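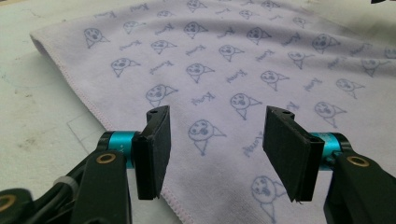 Hwa-young Ji wrote to us that her Preseo showed a good speed on the bike path, but on the running track it was always too short, 11 laps and still not the distance she expected. This section is for the same problem.

4.2 Calibrating the Pace sensor on a track

Before you start: charge the watch to 100 per cent. Update the Preseo app on your phone. Choose a track where you know the length of the inside lane.

1. Fasten the sensor on the laces of your left shoe. The arrow must point to the toes.

2. On the watch, hold the lower button until the word CAL comes on the display.

3. Enter the distance in metres. The shortest distance accepted is 100.

4. Stand with the left foot on the line and press Start.

5. Run at your usual training speed. Do not sprint and do not walk.

6. Press Stop when the left foot is again on the line.

7. The watch shows a factor. Press Save to keep it.

Note: Each pair of shoes has its own factor. If you change shoes, select the other pair in the menu under Gear, or repeat steps 2 to 7.

Note: Error 53 means that the sensor lost the connection during the run. Bring the watch to the same side as the sensor and begin again from step 2.

Caution: Do not look at the display while you are running in a lane with other people.

Caution: Do not open the sensor cover on wet grass or in rain. The colour of the seal must stay grey. If it is white, replace the seal before the next run.

For running on trails, go to section 4.3.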